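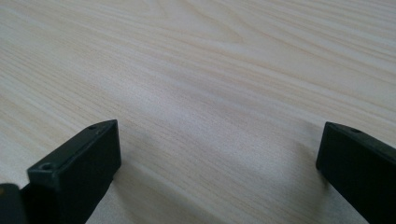
Winter aconite (Eranthis hyemalis) is a low perennial in the buttercup family, grown for its yellow flowers in late winter. It rises from a knobby tuber and dies back to the ground by early summer. The plant is native to woodland in southern Europe and has become naturalized in other parts of Europe and in North America.

Description

Each stem carries one cup-shaped flower above a ruff of deeply cut green bracts. Plants in bloom stand up to 12 cm tall. The flowers open in sun and close in dull or cold weather. Basal leaves appear as the flowers fade. Seeds ripen in spring in small, dry pods that split along one side. All parts of the plant are poisonous if eaten.

Cultivation

Tubers are planted in early fall, 7 cm deep, in soil that drains well but does not dry out completely in summer. Sites under deciduous trees are suitable. Dried tubers often fail, and many growers soak them overnight before planting or buy plants lifted in leaf. Established clumps are divided just after flowering, with the leaves still green.

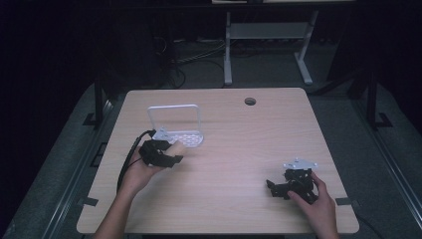
Can winter aconite be grown from seed?
Fresh seed germinates well if sown as soon as the pods open. Seedlings produce only seed leaves in their first spring and usually need three or more years to flower.

Garden collections

The woodland garden at Prodville holds a trial bed of 22 clumps, planted under beech and hornbeam. The Trarkow nursery lists a pale yellow selection under the trade name Zulgate, sold in leaf in March in packs of 25. It is increased by division only, as its seedlings vary in color.

Pests and diseases

Smut may cause gray blisters on the leaves and stalks. Affected plants are dug up and destroyed.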